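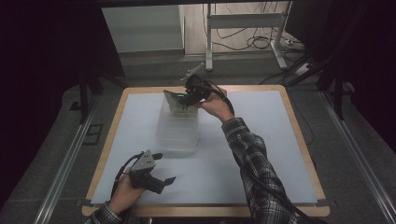

A clear plastic container on a cleared table, with a flat green item held over the open top.

Buy the Clear Ones
By Gunvor Torvik

Storage boxes should be transparent. I have held this opinion since December, when I emptied the hall closet in my house and found 18 boxes I could not see into. Most were cardboard. A few were gray plastic with lids that had yellowed. All of them had been labeled at some point, and most of the labels were wrong.

People who like opaque boxes say that a label does the same job as a clear wall. It does on the day you write it. Then somebody needs a place for the birthday candles, and the box marked "tape and string" has some room left, and in they go. My box marked "seeds" held four packets of seeds, a bicycle pump and a folder of instructions for a dishwasher we got rid of when we moved. The label was true once. Nobody goes back to fix a label.

A clear box tells you what is in it this morning. Flat things benefit most. Seed packets, greeting cards, spare buttons on their little cards, envelopes of photographs: these slide to the bottom of a deep cardboard box and stay there. Stand them on edge in a clear box and you can read the front one through the side. I keep the beans facing out in spring and the kale facing out in August.

My neighbor Despina Karamanlidis disagrees with me about this, and she has a fair point. She says a shelf of clear boxes looks like a shelf of junk, and that the reason she puts things in boxes is so she can stop looking at them. Her living room is much nicer than mine. I would say to her that a living room is the wrong place for this argument. In a living room, use a basket with a lid. In closets, basements, pantries and garages, where you go only to find something, there is no reason to hide the thing from yourself.

The second complaint is that clear plastic scratches and goes cloudy. Some of it does. I have 3 that I bought cheap and they are already hard to see through. The better ones have held up, and a cloudy box is still easier to read than cardboard. I wash mine with dish soap and a soft cloth and keep them away from the scouring pad.

Size matters more than people think when they are standing in the store. Buy small. A big clear box filled to the top shows you the outer layer and nothing else, and you are back to digging. I would take 7 small ones over two large ones for the same shelf, even though the large ones cost less for the space.

One more thing, about how the boxes get filled. Do it at a table with nothing else on it. I used to sort on the floor of the closet, and everything I picked up went back into the nearest box. On a bare table each item has to be picked up and put somewhere on purpose. It is slower. The hall closet took me two evenings, and I threw out one full bag.

I still have the basement to do. The boxes down there are all cardboard, and one of them says "misc."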